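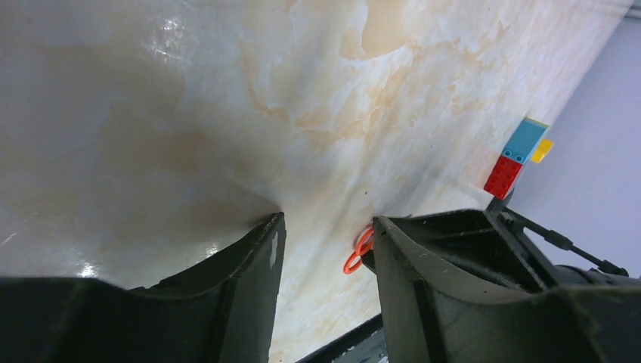

Fig. 1. Wrist camera view, Altside cell, bricks and orange-handled item on the work surface.

Pre-session inspection checklist, hand-guided and remote demonstration
Cell: Altside bench
Arm controller: Zetska
Teleoperation station: Tratasura
Task set: Obi
Inspection date: 8/2/20
Key: P = pass, C = pass with comment, F = fail, N/A = not applicable

Section A. Work surface and objects

A1. Surface clear of liquid, tape residue and cable offcuts. P

A2. Glare acceptable in wrist camera view. C
Comment: Bright patch at upper left and a smaller reflection at lower left, above the left finger. Neither covers the bricks. Re-check when the overhead lighting is changed.

A3. Surface marks recorded. C
Comment: Small dark specks and a faint grey line visible against the marble pattern. Record only.

A4. Task objects match the Obi sheet. P
Comment: Red, light blue and yellow bricks, grouped near the wall.

A5. Sharp or pointed items identified. C
Comment: Orange looped handles visible beside the right finger, similar to scissor handles. Remainder hidden from the wrist camera. Treat as sharp. Operator to confirm type and orientation from the bench side before enabling the arm. No hand guiding within reach of the item until this is done.

A6. Wall clearance. C
Comment: Bricks stand close to the wall. Approach from the open side only. Do not rotate the wrist past 90 degrees in this area.

Section B. Gripper

B1. Fingers seated, fasteners torqued. P

B2. Finger wear. C
Comment: White scuffs near the upper edge of the left finger. Light scratches and dust on the outer edge of the right. Wipe both. Replace at the July service, or earlier if a crack is found at the ribbed section.

B3. Linkage moves freely through full stroke, no binding at the joint. P

B4. Pinch points reviewed with the operator. P
Comment: During hand guiding, hold the arm at the forearm cuff. Fingers stay off the linkage rod and the gap between the gripper fingers.

B5. Grip force limit set to 55 per cent. P

Section C. Hand guiding

C1. Enabling switch drops out on release and on full squeeze. F
Comment: Release satisfactory. Full squeeze did not drop out on the first test. Switch exchanged for the spare and re-tested 3 times, all satisfactory. Faulty unit tagged and removed from the cell. Item closed.

C2. Payload value entered matches fitted gripper. P

C3. Arm holds position when the guide hand is removed. P
Comment: Slight sag at full extension, within tolerance.

Section D. Remote control

D1. Leader and follower arms aligned before coupling. P

D2. Emergency stop tested at the Tratasura station and at the bench. P

D3. Arm stops on loss of link. P
Comment: Network cable pulled at the station. Arm stopped and did not resume on reconnection. Manual reset required, as specified.

D4. Operator has direct line of sight to the bench. C
Comment: Wrist view alone is not accepted for remote work. The fingers block a large part of the lower view. Bench camera or direct sight required at all times.

D5. Recording starts and stops without moving the arm. P
Comment: Test recording saved as demonstration 31. Exclude from training.

Result: Cleared for hand guiding and remote demonstration, conditional on A5.
Outstanding: A5 before first enable. B2 at service.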